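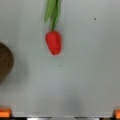
Wrist view, red toy well ahead of the orange fingertips, on a pale gray surface of nowhere in particular.

Operators wanted, Skornota project. Paid, part time, starting in May.

We are collecting demonstrations for a learning system. You drive the arm by hand controller, it records, and a model is supposed to pick up the habit. The proposal says 2000 demonstrations will be enough. I have my doubts — the last set, from Pruvost, had almost that many and the arm still closed its fingers on air whenever a cup was moved. So we want people who will watch what they record and throw out the bad ones. 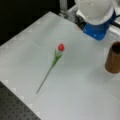 Page 2 of 3

The objects are simple, an artificial tulip or a wooden cup on a pale tabletop. Please don't apply on the idea that simple means quick. A flower lying flat is a nuisance to grasp, and after the first 200 tries you will have opinions about stems.

What we ask: steady hands, patience, and short written notes when a try goes wrong. Experience with robots is fine but not needed. If you believe all of this will run itself by next year, we'd still like to hear from you, but expect an argument.

Sessions last two hours, with a break. We have 8 places. You will be trained by Gaétan McKinnon, who also decides which recordings are kept. Operators are paid for rejected recordings too.

Write to Thierry Coste at Skornota with a few lines on what you've done with your hands — repair work, sewing, kitchen work, anything. No cover letter. Applications close January 4, 2020.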